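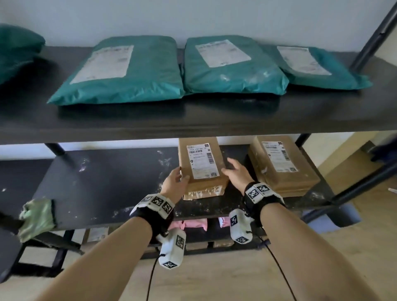 Handling a boxed parcel on the lower shelf, with marker bands worn on both wrists.

Collection of household and storeroom examples for the Praveo learning system began at the Fleststead site on Tuesday, November 8, 2022. The work is carried out by Mernenum in partnership with Sembiring, which is responsible for storing and checking the recordings.

Praveo is intended to learn ordinary handling work from people who already do it well. Participants wear a band on each wrist, fitted with blocks that carry printed square markers. The markers allow the position of each hand to be worked out over the course of a task, and a view taken from head height supplies the rest. Participants work with bare hands and at their own pace.

The first group of tasks concerns shelving. Parcels and mailer bags are moved, turned, straightened and put back, and shelf surfaces are wiped with a cloth. Shelving was chosen early because it asks for reaching under one surface while working on another — a movement that earlier sets covered poorly. Soft bags also behave differently from boxes when gripped, and both are included for that reason.

At the close of the first period the site had submitted 476 recordings. Of these, 152 deal with cleaning and the remainder with parcels. Each recording may run up to 300 seconds. A recording in which the markers are hidden from view for a long stretch is returned to the site, and the task is repeated on another day.

Participants are reminded that the cloth should be held in one hand only during wiping tasks. The free hand may rest or hover where it is comfortable.
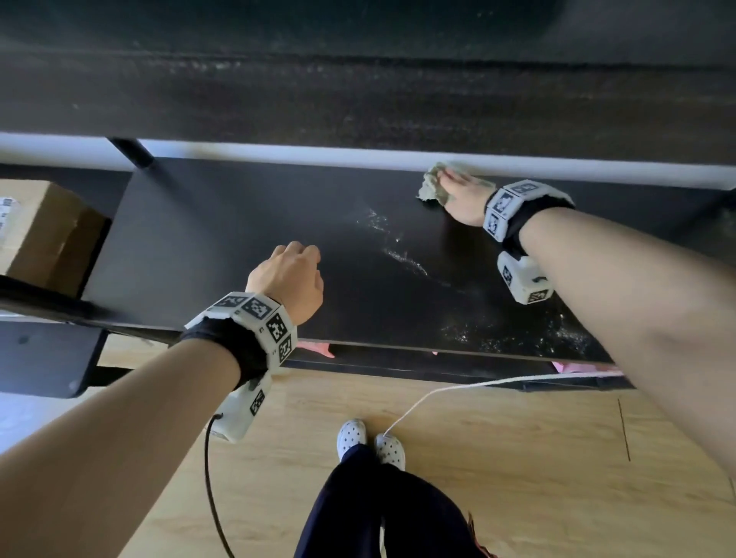
Next Steps

A second group of tasks will open in February and will cover folding and the sorting of small items. Sites wishing to take part should confirm that they have suitable floor space and 2 complete sets of wrist bands. Cables should be checked before each session and replaced if the outer cover is worn.

Written instructions for the shelving tasks remain in force until the new set is issued. Questions about scheduling should be sent to the Mernenum project office — questions about stored recordings go to Sembiring directly.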